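自助洗衣房使用手册 第2部分:取衣、清滤网、交给下一位

最后更新:2018年4月7日

适用:Canent公寓一层洗衣房,1号机位(智慧洗 / 智慧烘)。其它机位步骤一样,标签号不同而已。

先认标签再动手。洗和烘各有各的号,付款前对一遍。 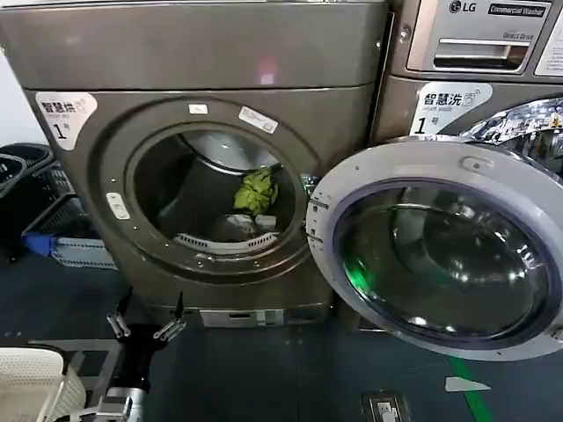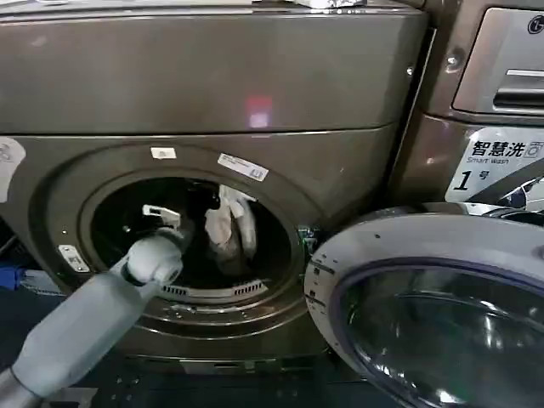
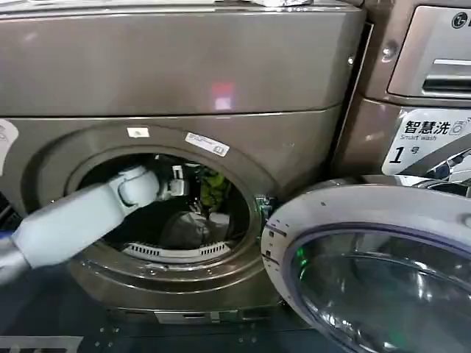 Kęstutis Ozoliņš

2.1 开门之前

1. 看屏幕或手机端,程序走完才开门。还在转的别硬拉。
2. 确认是自己的那台。标签上写“智慧烘 1号”的是烘干机,“智慧洗 1号”是旁边那台洗衣机,LG的,抽屉在上面。两个都叫1号,付错钱的每个月都有,退款走Voltcombe小程序,要等。
3. 篮子先放好,放地上或推车上都行。别放门的开合范围里。

注意:烘完的金属扣、拉链很烫。牛仔裤尤其。等2分钟再掏。

2.2 取衣

4. 门拉到底,开足。半开着掏,袖子容易勾在门边。
5. 先拿上面和靠门口的。大件(浴巾、床单)最后,一把抱出来。
6. 筒底再摸一圈。袜子、手帕、小孩的东西最爱贴在筒壁上方,低头往上看一眼。深色衣服在暗处看不清楚,开手机灯。
7. 衣服绞成一团的,在筒里松开再拿,别硬拽。拽坏扣子不赔。
8. 还潮的单独放一边,补烘10分钟,一般够了。厚卫衣、连帽的可能要两次。

提示:浅色和深色混烘过的,取出来就分开。堆一起焐着,浅的容易沾毛。

2.3 口袋

洗之前就该掏,但总有漏的。取衣时顺手捏一下:纸巾、硬币、门卡。纸巾碎了的,衣服拿到门外抖,不要在机器前面抖,地上全是白屑,后面的人没法用。

2.4 清滤网(烘干机)

9. 滤网在门口下沿,一排竖格子那里。毛絮用手或小刷子扫掉,丢垃圾桶。不要往筒里推。
10. 格子缝里塞住的,用软刷。不要用钥匙、筷子、发夹去捅。Dirus的师傅换一片收300元,算在损坏人头上。
11. 门圈上的贴纸别撕。条码那张是报修要扫的,撕了查不到机器。

小心:不要把头或上半身探进筒里。小孩不得爬进去,看见了请制止。

2.5 取错、忘拿

- 程序结束后衣服留在机内超过6小时,值班员可以取出,装袋,写上机号,放在服务台。
- 别人的衣服还在里面而你急着用:先打值班电话,不要自己掏。
- 机顶不是储物架。临时搁一下可以,走的时候带走。洗衣液瓶子一定不要放,漏过,漆面花了。
- 拿错了别人的,原样送回服务台就行,不登记姓名。

2.6 离开前

12. 洗衣机的门留一条缝,散潮气。烘干机的门关上。
13. 洗衣液抽屉推回去。有残液的擦一下,粉状的更要擦,会结块。
14. 地上有水马上拖,拖把在门后。
15. 手机端点“已取衣”。不点的话,系统一直显示占用,别人约不到,你也收提醒收到烦。

2.7 常见情况

门打不开:程序结束后门锁有延迟,稍等再按一次门边。还不行,报修,别用脚。

烘完还是湿:先看滤网,再看是不是塞太满。装到筒的一多半就该停,剩下的下一锅。

衣服上有味:多半是洗完闷太久了才烘。重洗一遍,少放点洗衣液。

绿灯亮着但没反应:退出小程序重扫。扫两次没用就换一台,然后告诉值班员机号。

床单裹成球:中途暂停,打开抖散在继续。不另收费。

干洗标的、羊毛的、带胶印的,请不要进烘干机。缩了不负责。详见第3部分“衣物标签对照”,那一页由Jankauskaitė提供,还在校对,先按衣服上的标来。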